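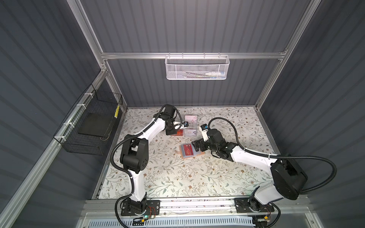
Small Stuff, Sorted: Loyalty Cards, Little Boxes and Packets of Who Knows What

Posted 2025-01-10 in Drawers & Desktops

Every home has a pile of cards. Mine had been growing since we moved to Iltlow, and when I finally tipped it out it covered more table than dinner does. There was a card from a shoe shop that closed, a library card for a library two towns back, and a VIP card from Bemik, where I once bought a shower curtain. I have never felt less like a VIP than in that checkout line.

What follows works for cards and also for the small packets and boxes that travel with them.

Start on a patterned cloth if you have one. A pale one with little flowers is fine. It keeps cards from skating off the table, and a card lying flat on bare wood is a pain to pick up if you bite your nails. Slide it to the edge of the table and pinch. Do not lick your thumb. I know you were going to.

Sort by how often you reach for the thing. Sorting by color looks lovely for one afternoon. Cards you use every week go in the front slot, cards you use a few times a year go behind, and the ones you keep out of guilt get a rubber band and a deadline. Mine is the end of May.

Get a clear holder with upright slots. You can see what's in it, so you will stop buying second ones. I paid 19 dollars for a Vistine, which is a lot for some plastic with walls in it, but the cheaper one I had before fell over whenever the fridge door shut. Leave one slot empty. It will fill itself.

Don't pack the slots tight. If you need two hands to get one card out, you'll leave it on the counter next time, and then you have a pile again.

Then there are the small boxes and packets, which have no business with the cards but always turn up with them.

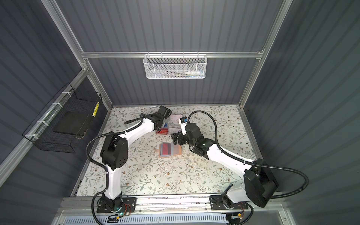 Boxes first, as they're the easy ones. Stand them with the label facing you. If the label is on the top, lay the box so the top faces you and accept that it looks a bit drunk. Throw out any box you've been saving because it's a good box. I had 5.

Clear packets are harder. They slump, they slide behind things, and the little pieces inside all work their way to one corner. Stand them up behind something stiffer, like a file. A Tichý biscuit tin cut my packet trouble in half, and I got to eat the biscuits.

Anything in a bright red wrapper goes wherever you like. You'll find it.

Last, phone numbers and codes. If a card only matters for the number on it (ours for the garage gate is 3063, or was until we changed it, so don't bother), write the number in your address book and let the card go.

Next up: the battery drawer. Bring a tray and low expectations.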